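**Unit 7: Costing a two-arm workcell**
Handout, equipment planning module. Revised May 15, 2023.

Read before the budgeting exercise. The worked case is the Jotumby cell, a bench station for handling and folding small textiles. Prices are left out except where a ratio matters, as quotes go stale within a term.

## 7.1 What goes on the list

A first budget usually names the arms and little else. In the Jotumby plan the arms came to 60 percent of the total. The remaining 40 percent was spread over many small lines, and most of the overruns were found there.

Group the lines as follows:

- **Motion:** arms, controllers, mounting plates, clamps
- **End of arm:** grippers, fingertips, spare fingertips
- **Structure:** table, rails, crossbar, braces, brackets
- **Power and signal:** supplies, adapters, cable, strain relief
- **Floor:** marking tape, cable covers, storage for cases
- **Consumables:** cloths, bins, tags, fasteners

Each line carries a quantity, a supplier, a lead time and an owner. A line without a lead time is not finished.

## 7.2 Structure before arms

Arms clamped to a rail frame can be shifted without drilling the tabletop. The frame costs more than four bolts and a drill bit, but it saves a new tabletop each time the layout changes. Jotumby priced both and chose the frame.

Check the following with the frame supplier before ordering:

1. Rail profile, and whether the arm clamp fits it without a spacer.
2. Stiffness with both arms extended toward the center.
3. Clearance between the clamp knob and the arm's first joint.
4. Whether corner joints are included or sold apart. Ulgate sells them apart.

The tabletop itself is a minor line. Butcher block is heavy and stays put. Its visible grain can be a nuisance if the vision software has to pick out thin or pale objects, so test with the real materials before buying a second table.

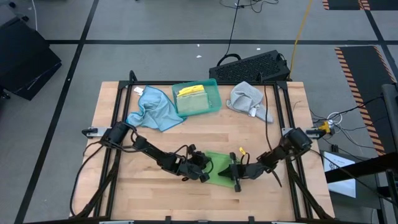
Cable length is the next item, and the one most often wrong. Measure from the arm base to the supply along the path the cable will take, including the drop to the floor, and then add slack for the full range of the arm. Straight-line figures from a floor plan come out short. Jotumby ordered to the floor plan and had to buy the long runs a second time.

Decide early where cables may not go. A loose cable over the work area can catch on a gripper or drag a cloth. Clips and sleeves should be on the first order. They are cheap, but a separate shipment can hold up commissioning.

## 7.3 Consumables

Soft goods wear, stretch and fade. A cloth that has been handled a few hundred times does not fold like a new one. Jotumby set a limit of up to 400 handling cycles per cloth and bought stock on that basis.

Buy several colors and at least two weights. Record whether the sewn-in labels are left on or cut off, and keep to one practice within a batch. Bins should be bought in one size and one material, with spares, as a change of bin means repeating the placement tests.

For the exercise, assume 20 cloths per order and a total of 1,456 planned cycles per cloth type. Work out the number of cloths used up for each type, rounding up.

## 7.4 Comparing quotes

Two suppliers quoted for the full Jotumby cell, Nwosu and Grosenico. The totals were close. The differences were in what each total covered:

| Item | Nwosu | Grosenico |
|---|---|---|
| Arms and controllers | included | included |
| Rail clamps | included | extra |
| Spare fingertips | extra | one set |
| Cable sets | standard length only | cut to order |
| On-site setup | extra | included |
| Freight | extra | included |

Rewrite every quote into your own line list before comparing. Where a supplier does not cover a line, enter the price from elsewhere. Do not leave the cell blank, or the sheet will treat it as zero.

## 7.5 Timing

Arms had the longest lead time and were ordered first. The frame was ordered once the clamp drawing was confirmed. Floor marking was left until the table had been placed and the reach of both arms checked, as tape laid from the drawing often has to be pulled up.

Hold a contingency of 20 percent on the power and signal group. The other groups can run on less.

## Exercise

Prepare a line list for a second cell of the same type, to be ordered in June. Reuse the groups in 7.1. Mark each line as *buy*, *reuse* or *make*, and give the lead time in weeks. Attach a sketch of the cable paths with measured lengths.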